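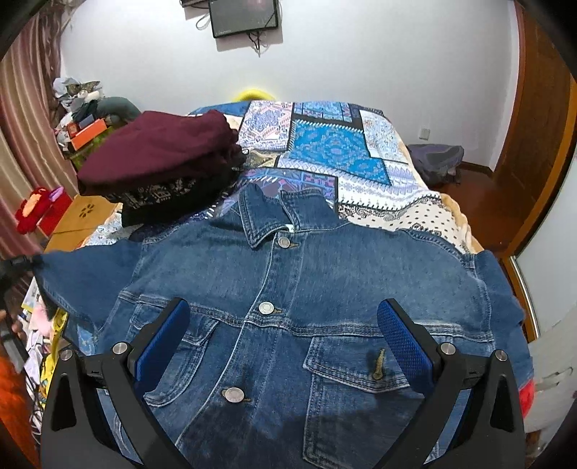 Incidencia 395: botón de bolsillo que no cierra en chaqueta vaquera azul

Servicio: Atención de lavandería y ropero, Residencia Miltora
Solicitante: Shu-fen Hsu
Responsable asignado: Lefteris Kyriakidis
Fecha de apertura: 2022-04-10
Prioridad: normal
Estado: cerrada

Descripción del problema

La solicitante comunica que la chaqueta vaquera azul entregada con su último lote de ropa no puede abrocharse en uno de los bolsillos del pecho. Indica que la solapa queda levantada y que la prenda no debe guardarse en el armario hasta que se haya revisado. Solicita asimismo que se compruebe el estado de los botones delanteros y que se le informe de si procede un nuevo lavado.

Comprobaciones iniciales

Se extiende la chaqueta boca arriba sobre la cama, junto a la ropa ya doblada. El botón superior, situado bajo el cuello, está abrochado. Los botones delanteros a la vista son metálicos, redondos y plateados, y se encuentran asentados en sus ojales. No se propone intervención sobre ellos.

La solapa ancha del bolsillo del pecho está abierta. El ojal, rematado con hilo de color tostado, está vacío. La solapa del otro bolsillo aparece arrugada y queda pendiente de alisar antes de valorarla.

Las costuras del bolsillo presentan zonas claras y gastadas. Se consulta a la solicitante, que confirma que dicho desgaste es anterior a la entrega y no forma parte de la reclamación.

Registro de actuaciones

Entrada 1. Lefteris Kyriakidis
Se retira la prenda del circuito de plegado y se asigna a la estantería 25, a la espera de revisión por costura. El resto del lote puede continuar. Se ruega no colocar peso encima de la chaqueta.

Entrada 2. Yee-man Cheng, taller de costura
Revisado el bolsillo. El botón de la solapa permanece cosido, pero el ojal se ha estrechado por acumulación de hilo suelto en el interior. Se recorta el hilo sobrante y se repasa el borde a mano con hilo del mismo tono. Tras la intervención, el botón entra con cierta resistencia. No se considera conveniente ampliar más la abertura.

Entrada 3. Yee-man Cheng, taller de costura
Alisada la segunda solapa con plancha a temperatura media y paño intermedio. Cierra correctamente. Queda una ligera marca de pliegue en el bolsillo.

Entrada 4. Wing-yan Leung, coordinación
Se autoriza la devolución. No procede un nuevo lavado. Se recuerda al personal de plegado que las chaquetas con solapas deben abotonarse por completo antes de doblarse, con las mangas hacia atrás y el cuello vuelto. Las prendas de punto no deben apilarse sobre ellas.

Entrada 5. Shu-fen Hsu
Recibida la chaqueta. Los dos bolsillos cierran. Agradecería que en lo sucesivo se entregase en percha, aunque ello suponga recogerla en el mostrador.

Entrada 6. Lefteris Kyriakidis
Anotada la preferencia de entrega en percha en la ficha de la solicitante. La recogida se efectuará en el mostrador de la planta baja.

Resolución

Ojal repasado y solapa planchada. Sin cargo para la solicitante. Tiempo de taller imputado: 25 minutos.

Si el cierre volviera a fallar, deberá abrirse una incidencia nueva citando el número de la presente. Las incidencias cerradas no admiten comentarios adicionales.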